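Section 4: Setting up the bedroom room for a gripper comparison

I wrote this section after Joonas Koskela and I had run the same two grippers through the same simulated room enough times to know where people trip up. You'll need the Drundevum simulator already installed (see Section 2) and at least one arm loaded. I use the Kirberg two-finger gripper and the Sostau suction cup as my pair, so those are the names you'll see in the menus below. If you have others, just swap them in – the steps stay the same.

Set aside an hour for the first go. After that it's more like a coffee break.

4.1 Load the room before the arm

1. Open Drundevum and pick New Session from the start screen. Don't use Resume here, it drags in the old camera positions and you'll be chasing them all afternoon.

2. In the room list, choose the green bedroom. It takes a while to load the first time, and the progress bar likes to sit still near the end. Leave it alone!

3. Leave the arm slot on None for now. I know it's tempting to drop the arm in right away, but I like getting my views sorted first.

4. Open the Cameras tab and add a free camera. Drag it until you get the little table between the ladder and the wall. You want the tabletop and the small stuff on it in view, even if a ladder takes up a good chunk of the left side like mine does.

5. Press Save View and call it table_near. Names can't have spaces in them (the program will let you type one and then lose the view).
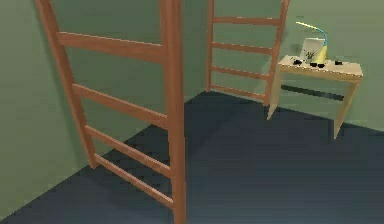

Can I use the same saved view for both grippers?

Use the same view for both, and lock it before the first run. The lock button is the small padlock next to the view name. If the view moves between runs you can't lay the two recordings side by side, and the compare tool in 4.4 will refuse to load them.

Note: The room's physics keep running while you're placing cameras. If anything on a tabletop has slid from where you want it, press Reset Objects before you save. Reset Objects doesn't touch the cameras.

4.2 Add a wide view

The near view is fine for watching a grasp, but it's no help at all when the arm swings wide and clips something. I ran a whole set with only the close camera once and spent the evening guessing at a bump in the force log. Jarmo Kuusisto still brings it up.

1. Add a second free camera from the same tab.

2. Pull it around to the right until the dresser and the bigger table both come in. It's fine if part of that bigger table runs out of view, as long as you can see the mug.

3. Check that there's open floor between the ladder and the bigger table. The arm base goes there later, and you want to be able to watch it.

4. Save this one as room_wide and lock it too.
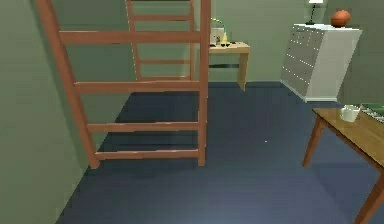 Figure 4-2. The wide view, before the arm is added.

Caution: Don't park a camera inside a piece of furniture. It's easy to do with the ladders if you zoom in fast, and the view just goes brown. Back out with the scroll wheel and try again.

4.3 Drop in the arm and the first gripper

1. Go to the Robot tab and set the arm slot to your arm. I use the Hämäläinen bench arm, mostly out of habit.

2. Place the base on the open floor. Click once to set it and drag to turn it. The arrow should point at the object you want to pick up first.

3. Pick the Kirberg from the gripper list and press Attach. Wait for the joint readout to settle before you touch anything else.

4. Set the grip force to 2 and leave it there for the first batch. You can play with it later (I certainly did), but start both people and both machines from the same place.

5. Choose a target. I start with the mug, because the handle gives the two-finger gripper something to think about and the suction cup has to find a flat enough patch. Then I move on to the white box-shaped thing on the small table. If your arm can't reach that from the base spot, move the base and note the new position.

6. Set the number of tries to 200 and press Run.

Note: You can close the preview window during the run. It goes a lot faster that way, and both cameras keep recording.

4.4 Swap grippers and compare

1. When the batch ends, press Reset Objects, then Detach. Do it in that order. If you detach first with something still in the fingers, the object gets dropped and the reset sometimes misses it.

2. Attach the Sostau. The force box changes to a vacuum setting, and I leave that on its default.

3. Run the same target with the same number of tries.

4. Open Compare, load both batches, and choose room_wide as the main view. You can flip to table_near with the Tab key.

5. Save the results. A pair of batches takes about 454 MB on my machine with both cameras on, so check your disk first.

Caution: The compare tool lines the batches up by try number and ignores the clock. If one batch was stopped early, throw it out and run it again.

If the two recordings look shifted against each other, go back to the Cameras tab and see if both padlocks are closed. That was the cause every time it happened to Joonas and me. Changing the arm itself, and moving your saved views to another room, are both in Section 5.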